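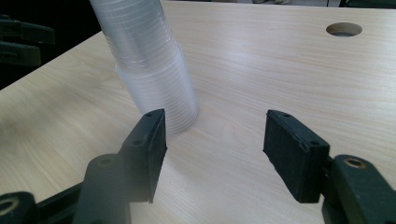 Can a robot do ordinary chores in a small shop yet, or only on a factory line?

Posted in Small Business Equipment, Morkorbridge Community Help
Tuesday, April 12, 2022

I run the back room of a lunch counter with 186 seats across two floors. We already have a dish machine and a floor scrubber, and both do what they were sold to do. What I want to know is whether a general-purpose arm can take over the jobs between the machines: unloading racks, wiping tables, putting out cups and lids, folding the bar towels. I am not looking for a show piece. I want to know which of these can be bought and left running today, and which cannot.

3 replies, sorted by votes

backroom_controls

A single arm can do one or two of those jobs if you fix the position of everything it touches, and it cannot yet do all of them in a room that people also use. The limit is seldom lifting strength or speed. It is the number of ways an item can be presented to the arm, and what happens after a bad grip.

I would divide your list like this.

Unloading racks. Feasible for plates and bowls of one or two sizes, provided the rack stops in the same place every time. Mixed flatware is another matter. Forks tangle, and a picker that handles a loose fork well will still bring up three at once from a full bin.

Wiping tables. The motion is easy to program on a flat, clear table. Clearing it first is the hard part. A napkin, a half-full glass and a phone each need a different decision, and one of them should not be touched at all.

Putting out cups and lids. Look at this as a separation problem. Thin disposable cups nest tightly, and the exposed part of each one is a narrow rim. A pair of flat gripper pads can close on a column of cups and move it. Taking exactly one cup off that column calls for a different contact, a known rim height, and some means of checking that one cup came away. Vending machines solved this long ago with a vertical tube and a set of turning cams under the rims, with no arm involved. If dispensing is all you need, buy the tube.

Folding towels. Possible in a lab and possible as a large laundry machine that takes one flat item at a time from a person. From a pile of clean towels in a basket, I would not plan on it this year.

The cost people leave out is recovery. We put a Jillen arm on a packing bench last May, at a shop that makes sample kits. The job was to move stacks of clear plastic cups from a bench to a carton. It ran 1788 transfers in the trial before we signed off. The failures were nearly all of one type: the upper part of the stack had shifted sideways against the lower part, so the column leaned, and the pads met it off center. A person straightens a stack like that without noticing. The arm needed either a camera check and a second routine to square the stack, or a chute that never let it lean. We fitted the chute. The parts and the day of welding came to $3856, and that was not in the quote.

Things to settle before you ask for a price:

Who clears a fault, and can that person reach the controls with wet gloves on.
How many item types there are in a week, counting the substitutes your supplier sends.
Whether the arm has to share the floor with staff. A guarded cell takes room. An unguarded arm has to move slowly, and the rate in the brochure no longer applies.
What the table surface does to the sensor. A strong reflection across a smooth top makes edges hard to find, and so does anything clear or frosted. Test under your own lights.

The last point matters for you in particular. Many depth cameras work poorly on transparent plastic. Part of the signal passes through, part comes back from whatever is behind, and the measured surface is full of gaps. There are learned methods that do better, and they improve every year, but ask for a demonstration with your cups and your counter.

Tolerances are the other thing. A stack of cups has some give, and the give changes with how hard it was pressed together. Squeeze lightly and the column slips. Squeeze hard and the lower cups crease, after which they will not separate cleanly for anyone. We ended up with soft pads and a force limit, set by trial on the actual stock. When the shop changed suppliers the setting had to be found again.

glaze_and_grout

we had a demo from Hellel, it took ages to pick up one bowl. get a student for the lunch shift

backroom_controls (comment on the above)

Speed in a demo depends on the settings. Most are run slow on purpose with visitors in the room. Ask for cycle time at the setting they would leave you with.

nightshift_mech

I maintain machines at a commissary kitchen, so this is from the repair side. I agree with most of the top answer and disagree about the racks.

We looked at an arm for rack unloading and decided against it. The plates were fine. The racks were the problem. Plastic racks warp, and after a year ours sat anywhere from flat to visibly bowed at one corner. The integrator wanted every rack replaced and kept to a standard after that. If your racks are old, count them as part of the price.

For the cups and lids I would go with gravity dispensers too. They have few moving parts and the parts are cheap. Keep stacks short when loading, and seat each one straight before the next goes on top. A tall stack will take a set to one side if it is left leaning, and then it drags in the tube.

Where I think automation does pay in a room like yours is in jobs that never get called robots. A conveyor return for trays. A timed dosing pump on the sanitizer. A scale under the dry goods that reports when a bin is low — we use Maes for that and it has needed a new cable and one battery. None of it picks anything up.

The approach that has worked for us is to write down each chore for a full week, with the minutes, before talking to any seller. Ours showed that unloading was a small share of the shift and walking was a large one. We moved the cup storage 6 feet closer to the counter and put the lids directly over the cups.

If you still want an arm after that, rent first. A short rental on one station will tell you how often it stops and what stops it. Keep a sheet taped to the guard and have the staff write each stop down with the time. Vendors will give you a figure for uptime, but they measure it in different ways, and some leave out any stop that an operator can clear. Have that definition put in the rental agreement, along with who pays for replacement pads.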